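Robot cell in Dovville learns to put old computers back together

The refurbishing workshop Zamfir, on the east side of Dovville, has started to use a robot arm for a part of its work that was always done by hand. The arm puts memory, processors, expansion cards and hard drives into used office computers. The cell has been in daily operation since September, and last Wednesday the workshop opened its doors for two hours to show how it is set up and looked after.

Zamfir receives computers from offices, schools and one hospital in the region. The machines are cleaned, tested and sold again at a low price. Until this year, every part was placed by a technician at a bench. The workshop says it has finished 834 machines since January, and the first part of those were made fully by hand.

The cell was planned by Brândușa Stoica, who is responsible for the technical side of the workshop. She bought the arm used, from a packaging company in Vollska that was closing one of its lines. The arm itself was in good condition. The fingers were not suitable, as they were made for holding cardboard, and they were changed for a narrow pair that can go down between the memory slots without touching the parts next to them.

According to Stoica, the most difficult question in the first weeks was the table. A computer case that lies on its side does not always lie the same way. Some models have small feet, some have a handle on the corner, and a case that was dropped once in its life may be a little bent. If the case stands two millimeters from the place where the arm expects it, the memory will not go in.

The solution is quite simple. The cell has a work surface of ribbed aluminum profiles, and the stops for the case can be moved along the grooves and fixed with a screw. For each computer model there is a sheet of paper with the positions. When the model changes, the operator moves the stops, puts one case in place and lets the arm go slowly to a reference point near the corner of the motherboard. If the fingers are where they should be, the work can begin. If not, the position is corrected with the hand control and saved again.

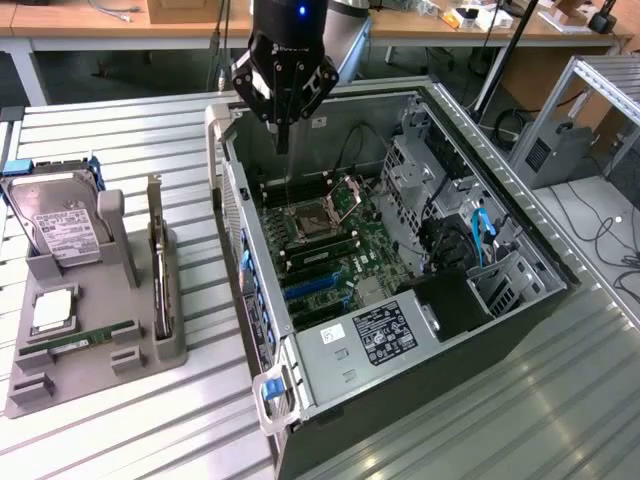

Checking one corner is not enough for a bent case, Nelu Hodoroagă objected during the visit, and he asked why the arm does not look at a second point on the other side of the board. Stoica answered that a second point was tried in the beginning and that it is still used for two models with a very thin metal shell. For the other models it took time and changed nothing in the result, so it was removed from the program.

The parts wait in a gray plastic tray on the left side of the case. The tray has its own place for each kind of part: a flat pocket for the processor, a long channel for memory, a narrow slot for a card and a corner for the hard drive. It was designed in the workshop and printed by Misuvwood, a small company in the same street. The present tray is version 13. In the earlier versions the channel for the memory was too tight, and the arm sometimes lifted the complete tray together with the module.

The tray is also the part that needs the most care. Dust from old computers collects in the pockets, and a processor that sits on a grain of dust is not flat anymore. The pockets are therefore cleaned with a soft brush before each shift, and once a week the tray is taken off and measured. When the small tabs that hold the memory become worn, a new tray is ordered.

The fingers of the gripper are inspected after every 100 computers. The operator looks for scratches on the tips and checks that both fingers close at the same time. The screws of the gripper are checked with a torque wrench on the same occasion. In October one screw was found half open, and Stoica says that this explained several days of strange small errors that they had been looking for in the software.

Not everything is given to the arm. The metal bracket over the processor socket is opened by a person before the case goes on the table, and it is also closed by a person. Thermal paste, the cooler and all the cables remain manual work. The cables are, in Stoica's words, "a different animal in each computer," and there is no plan to automate them.

The workshop did not reduce its staff. Two technicians who earlier installed parts now do mostly testing and repair of power supplies, where there was a long waiting list. One of them also learned to write the position sheets for new models, which takes him one morning for each model.

The next step will be a second tray, so that one can be filled while the arm is working from the other. It should be ready before the winter, when the schools usually send their old machines. The workshop is also looking for a used arm of the same type to have for spare parts.

Comments (4)

petra_k
Very nice to read. I bought a computer from Zamfir for my daughter two years ago and it still works well. Do they also take old laptops, or only the big ones?

Oldbench
What happens if a memory module does not click in? At my former job we had a force limit on the arm, and it still broke one slot. I would like to know which limit they use.

Marius V.
@petra_k They take laptops on Saturday mornings, but you must remove the battery if it is swollen. It is written on their door.

linnet
I was there on Wednesday. The part with the paper sheets surprised me, I expected that everything is in a computer. But the operator changed from one model to the other in a few minutes, so I suppose it works for them. I wish the visit had been longer, there was a line at the entrance and some people did not get in.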